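Two-Arm Garment Folding Cell, Warnodville Shared Workshop
Progress report to the Setano small projects fund, second period (to end of September) 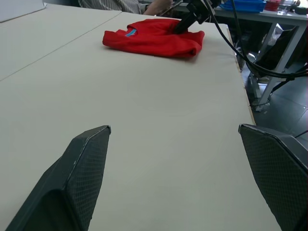
Wrist camera view, left arm. The other arm's gripper is on the red test garment.

Status

The mechanical build is complete. Both arms are mounted, powered and under control from one computer. Teleoperated work on garments has started. Unattended folding has not, and is now planned for the third period. The fund approved 3,450 in total. Spending to date and the one change requested are given at the end of this report.

Work completed

Arm mounting. Both arms now sit on steel base plates bolted through to a cross member. In the first period the arms were clamped to the table edge, and the clamps crept under repeated acceleration. Position at the fingertips drifted over an evening until the calibration was no longer usable. With the bolted plates, calibration has held between sessions without being redone. The plates were cut in the workshop from offcut stock and cost nothing beyond drill bits.

Gripper fingers. The original fingers were smooth and lost cloth during a pull. The replacement pads carry a diamond-textured face and a beveled edge along the top. The bevel lets a finger get under a hem that is lying flat on the table, and the texture holds a single layer of cotton at a lower closing force than before. Four pad shapes were printed. The first two were too thick at the tip, and the third split along a layer line. The fourth is in use. A spare set has been printed and is kept in the parts drawer.

Wrist cameras. One small camera is fixed to each wrist, behind the fingers and tilted toward the tips, so that the fingertips stay in view at all times. Exposure is now locked. With automatic exposure on, the pale tabletop caused the picture to darken each time a garment left the view, and edge detection failed for the next few pictures.

Control software. The two arms share one clock and one command queue. Joint limits and a table height limit are enforced at the lowest level, so an operator error cannot drive a finger into the surface. The height limit was set with feeler gauges at the corners and center of the working area. A soft stop was added to the operator's controls in addition to the main stop button.

Recording. Each attempt is saved with both wrist views, joint positions and gripper opening. Files are checked at the end of an evening and copied to the workshop server. The copy script dropped files twice when the network was busy. It now compares sizes before clearing the local disk.

Results so far

The test task is a T-shirt placed loosely on the table, to be flattened and folded to a rectangle. The task is run in two stages, flattening and folding, and the stages are scored separately.

A total of 70 teleoperated attempts have been recorded and kept. A further 15 were thrown out, most of them from the week when the left camera bracket was loose. Folding from an already flat shirt is dependable under operator control. Flattening is slow. The usual method is for one arm to hold the cloth down while the other draws a corner outward, and the operator often has to let go and take a second grip closer to the edge.

Three faults account for most failed attempts:

Double pickup. The fingers take two layers where one was wanted. This happens mainly at the sleeves.

Slip at the collar. The ribbed band is thicker than the body of the shirt, and the pad closes on the band before it reaches the cloth below.

Lost corner. A corner folds under during a drag and is then hidden from both cameras. The operator can usually guess where it went. Software will need a separate step to look for it.

Problems and actions

Table seam. The work surface is made of two panels side by side. The joint between them is faint but catches thin cloth when a garment is dragged across it. Shimming reduced the step without removing it. For now the working area is kept to the main panel, which limits garment size. A one-piece top is the subject of the change request below.

Cable routing. The cables loop over the table's edge and hang down past the leg. They are long enough for full travel, but at the far reach their weight can be seen in the wrist torque readings. An overhead support arm has been drawn up. Until it is fitted, the far corner of the table is excluded from the task, and the cables are checked for wear at the start of each session.

Power supply. The supply bought in the first period tripped when both arms accelerated together. It was replaced with a larger unit from Bozkurt, and no trips have been logged since the swap. The old supply now runs the bench lights.

Shared space. The cell is in a room used by other workshop members, and the floor around it cannot be fenced. Arm speed is held low whenever the cell is powered, and the main power is locked off at the wall outside booked hours. The workshop's safety rules were updated to cover this and were accepted in September.

Plan for the third period

Fit the cable support and remove the far corner restriction.

Record further teleoperated attempts with shirts of different weight and color. Most attempts to date used a small set of cotton shirts, and the results should not be read as covering anything else.

Train a first model on the folding stage only, starting from a flat shirt. Flattening will stay under operator control until folding runs without help.

Hold an open evening for members of the Huncombe makers' group, who have asked for the base plate drawings and the pad files. Both will be released with the final report under the terms of the grant.

Budget

Of the 3,450 approved, 600 remains unspent. The larger power supply was not in the original plan and was paid for from the contingency line, which is now closed. Printing material came in under estimate. No further spending on arms, cameras or computing is expected.

Change requested

We ask to move the amount set aside for a third camera to a one-piece tabletop and the cable support. The third camera was meant to give an overhead view. A borrowed webcam was tested in that position during this period and is good enough for the folding stage. The tabletop has a direct effect on the flattening results and would let us use the full width of the table. The total grant is unchanged. A reply before the next workshop order goes in would allow both items to be fitted at the start of the third period.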